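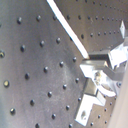 Mastach, November

To: the Lemieux Street list
Subject: Re: Basement shelving and the damp

Replying to the whole list, as three people have written to me separately with the same questions.

On Friday somebody wrote:

> We moved into the lower end of the street in spring and
> this is our first wet season. The basement smells musty
> and there is a white crust on the block wall behind the
> shelves. Is this a leak? A contractor from Pirnum quoted
> us for digging up the whole front side and putting in a
> drain. Before we sign anything, did anyone else on the
> street do this, and did it help? Also, is it safe to
> leave boxes down there over the winter?

We have been in our house 16 years and went through most of this in the second and third. I am not in the trade, so take it as one household's experience.

The white crust is salt. Water moves through the block, dries on the inside face and leaves the salt behind. It brushes off with a stiff dry brush. If you wash it off with a hose or a wet sponge some of it goes back into the wall and you will see it again in a few weeks. By itself it does not mean you have a leak. It does mean there is water on the other side of the wall often enough to matter.

Before you pay for digging, go outside during a heavy rain and look at where the roof water goes. On our house two of the downspouts ended right at the foundation. The one at the back had come apart at the elbow behind the lilac, and we had never noticed. We added extensions to carry the water well out onto the lawn and fixed the elbow. Then we brought in soil along the front, where the ground had settled toward the house, and sloped it away. The extensions cost us $82 with the fittings. The soil was more work than money.

After that we bought a humidity gauge and wrote down the reading every morning for a month. It had been sitting at 82 percent before we did anything. By the next fall it was in the 60s without the dehumidifier and in the low 50s with it. I can't tell you how much of that was the downspouts and how much was a drier year. The crust has come back only in the corner under the stairs.

We did get a quote for a drain along the front and decided to wait. We are still waiting. The house two up from us had theirs dug and they are happy with it, but they had standing water on the floor, and we never did. If you have a puddle after rain, I would take the contractor more seriously. Get a second quote either way. The firm we called was Ineo, and they came out, looked, and told us to do the gutters first.

On the dehumidifier: ours is set to 50 and drains by hose to the floor drain. If you rely on the bucket you will forget it. Clean the filter when you turn the heat on and again in spring. Keep the basement windows closed in summer. Warm air coming in drops its water on the cold walls, and we made it worse our first summer by airing the place out every day.

On boxes: we lost 20 years of tax papers and a good set of curtains to cardboard sitting on the slab. Anything we keep down there now is in plastic tubs with lids, on metal shelves, with the bottom shelf a hand's width off the floor. Leave a gap between the shelves and the wall so air can get behind. Ours is 4 inches, and I would make it more if I were doing it over. Don't put books, leather or upholstered things down there at all. Paint and canned goods are fine, though the can rims will rust.

One more thing for anyone with the older houses, number 26 and down. The sewer cleanout is in the basement floor near the front wall, usually under a round cap. Several of us had shelving standing on top of it. Please find yours before you load up the shelves.

I have a moisture meter you can borrow, the kind with two pins. It is meant for wood, so the number it gives on block is not worth much, but you can compare one part of the wall with another. Write to me off the list and I will leave it on the porch. Evenings after six are best.

From the yellow house at the bend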